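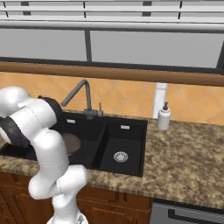 Tiempo de lectura: 7 minutos

Capítulo 6. Primera sesión en la cocina virtual

Si ha llegado hasta este capítulo es que ya tiene Walel instalado, la licencia activada y, esperamos, un café a mano. Enhorabuena, lo más aburrido ha quedado atrás. A partir de ahora vamos a mover el brazo en la cocina simulada, que es la parte que más nos gusta enseñar y la que más consultas nos trae al correo (¡y encantados de recibirlas!). Vaya despacio la primera vez. En la cocina de Walel se puede volver al principio tantas veces como haga falta, así que no tema equivocarse.

Antes de empezar

Cierre los demás programas que usen la tarjeta gráfica y compruebe que el mando o el teclado aparecen en Ajustes > Dispositivos. Si va a trabajar con el mando Aidoo, conéctelo antes de abrir el programa; conectado después también suele funcionar, pero a veces los ejes salen cambiados y uno se vuelve loco buscando el motivo.

Nota: reserve 20 GB libres en el disco. Las grabaciones ocupan bastante más de lo que parece al principio.

6.1 Abrir la escena

1. En el menú principal, elija Escenas > Cocina > Fregadero.
2. Espere a que la barra de carga llegue al final. La primera vez tarda más, porque el programa prepara las texturas del granito y de los azulejos; las siguientes irá mucho más ligero.
3. Pulse Inicio. El brazo adoptará su postura de reposo y el indicador de estado se pondrá en verde.
4. Gire la cámara con el botón derecho hasta que vea cómodamente el interior del fregadero. Guarde la vista con Vista > Recordar.

Danai Antoniadis, que diseñó la escena, recomienda una vista algo elevada y desde el frente de la encimera. Nosotros le hacemos caso casi siempre, aunque cada cual tiene sus costumbres y el programa admite varias vistas guardadas.

6.2 Mover el brazo por primera vez

1. Seleccione el modo Suave en la barra inferior. El modo Directo responde con mucha más viveza y conviene dejarlo para cuando haya cogido confianza.
2. Suba la pinza hasta que quede por encima del borde del fregadero.
3. Desplácela hacia un lado, sin bajarla todavía, y observe cómo se reparten el movimiento las articulaciones. El codo se levanta bastante cuando la pinza se aleja, y es lo normal.
4. Vuelva a la postura de reposo con la tecla R y repita el recorrido hacia el lado contrario.

Precaución: el grifo cuenta como obstáculo. Si el brazo lo toca, la sesión se detiene y aparece el aviso «Contacto no permitido». Pulse Reanudar, retire el brazo hacia arriba y continúe.

6.3 Acercarse a un objeto

Le proponemos empezar por la esponja. Es pequeña, está sobre la encimera y no obliga a meter la pinza entre las paredes del fregadero, cosa que al principio impone un poco de respeto.

1. Lleve la pinza hasta situarla encima de la esponja, con margen de altura.
2. Oriéntela hacia abajo con los botones de muñeca.

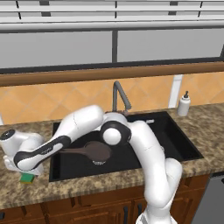 3. Baje poco a poco, soltando el mando cada cierto trecho para que el brazo se asiente.
4. Cierre la pinza con el gatillo derecho y no apriete de golpe: el programa mide la fuerza y la refleja en la barra lateral.
5. Suba, espere un momento y compruebe que la barra se mantiene estable.

Si la pinza se cierra en el vacío, ábrala y pulse Deshacer paso. No hace falta recargar la escena entera, por mucho que el cuerpo se lo pida. Ikhsan Pattinasarany, de nuestro equipo de soporte, calcula que la mayoría de los usuarios recarga por costumbre y pierde en ello buena parte de la tarde.

6.4 Trabajar sobre el fregadero

Cuando la esponja ya no tenga secretos, pase a los objetos que haya dentro del fregadero. Según la variante cargada encontrará unos u otros, y también puede cambiar la forma del propio fregadero.

1. Abra Escena > Variante y elija una de la lista.
2. Coloque la pinza sobre el objeto antes de iniciar el descenso.
3. Active Mostrar sombras. Ayudan muchísimo a juzgar la altura sobre un fondo negro.
4. Descienda en vertical y corrija la posición solo con toques breves.
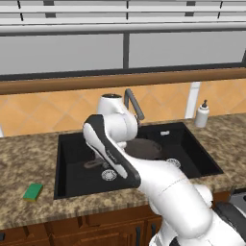
Figura 6.3. El brazo sobre el fregadero de dos senos, con la esponja en la encimera.

Precaución: no cambie de variante mientras se está grabando. El archivo quedará guardado, pero sin los últimos movimientos.

6.5 Grabar y guardar

1. Pulse Grabar antes de mover el brazo.
2. Al terminar, pulse Detener y escriba un nombre que vaya a reconocer dentro de un mes.
3. Exporte la sesión desde Archivo > Exportar. La licencia básica admite hasta 500 sesiones por proyecto.

Para ampliar la licencia o pedir una escena a medida, escriba a Grevevau a través del formulario de su área de cliente.

Revisión del capítulo: 17/02/2020. Texto de Grażyna Sobczak.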